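**Re: shelf depth for game boxes, how deep is too deep?**

**marrowbone_k** · September 10, 2022

ok so moving the whole collection into the spare room, 93 boxes give or take the little card ones. looking at the Brumden shelf unit, the deep one. worried stuff gets lost at the back. anyone own it?

**tinhat_lou**

Have it. Deep is fine if you store flat. If you store upright you waste half of it and the lids slide open when you pull one out.

**marrowbone_k**

> If you store upright you waste half of it

everyone on here says upright tho?? flat means digging under 10 boxes for the one you want

**gravelpit**

Upright. always upright. Flat stacks crush the bottom box, I lost the corners on my copy of Beltudthorpe that way and it's out of print now. Rubber bands on the lids, done.

**tinhat_lou**

Rubber bands rot and leave marks. Seen it on trades, knocks the price way down. Use the wide elastic straps or nothing.

Also four high is not going to crush anything. You had a bad box.

**gravelpit**

it was a perfectly good box lol. it had a big Yoshida wargame on top of it all summer, thing weighs a ton

**tinhat_lou**

so... not four high of normal games then

**ovenmitt22**

Does the room get sun? Only thing I'd worry about. Ours faded on the spines in one year, reds went first. Beige walls bounce more light then you'd think too.
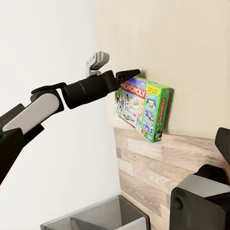

### Re: Re: shelf depth for game boxes

**marrowbone_k**

window faces north so should be ok. might get a blind anyway.

went and measured. wall is 138 inches, so three units and a gap for the door. total comes to just under 900 with shipping which, ouch

**gravelpit**

for 900 build your own. pine boards and brackets

**ovenmitt22**

Not everybody has a saw. Check the used listings, people dump the Ureo cubes every December when they move. Shallower but they hold a standard square box fine.

**tinhat_lou**

Ureo cubes sag in the middle. Still say Brumden, heavy stuff flat on the bottom, small ones upright up top. Both camps happy

**gravelpit**

not happy but ok

**marrowbone_k**

gonna get one unit first and see. will report back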